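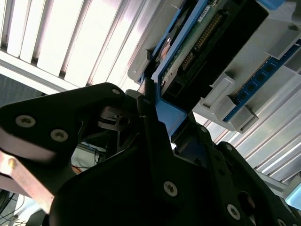 Writings > Home Computing > Opinion

I have never got on with keeping everything "up there", by which I mean on somebody else's computers in a building I will never visit, and the older I get the more stubborn I am about it. My family photographs live on hard disk drives, the proper sort, and I am fond of them in the way other people are fond of a good teapot. Turn one over and you can see what you have paid for – the green circuit board, the row of gold pins along its edge, the little copper-coloured hub of the motor. Put it in a blue plastic caddy and it even becomes a cheerful thing, and I would sooner look at that than at a progress bar any day of the week.

My argument is a simple one, although I know I take the long road to it. A drive in a caddy is something an ordinary person can look after. You can hold it, label it, lend it to your sister and get it back again. When we cleared my father's house in March we found his old letters in a biscuit tin, and it struck me on the drive home that a tin is very nearly what a caddy is. It keeps the thing together and gives you something to get hold of.

I bought my present box, a four-bay Trileck, from a small shop in Bitham, and paid 100 pounds for it second-hand. The caddies that came with it were grey and dreadful, with screws so tiny that I lost two in the carpet, so I sent off to Prolard for another set at 30 pounds. My neighbour thought this was madness. But I change drives over once a month, and a thing you handle that often ought to be pleasant to handle.

Yes, drives fail. I have had one go, with a noise like a spoon in a blender, and I was very glad of the second copy that lives in my sister's wardrobe. Please do keep a second copy! I don't think that spoils my case at all, as paper burns and tins rust and we never held it against them.

Filed under: Grumbles & Enthusiasms

3 comments

marrowfat: Lovely read. I still have a 50 MB drive in the loft and can't bring myself to part with it.

tinkerbelle_uk: Are the Prolard ones a snug fit? My Sirko box is very fussy and they tend to stick halfway.

oldpostroad: Agree about the second copy, not so sure about the wardrobe. Ours is damp.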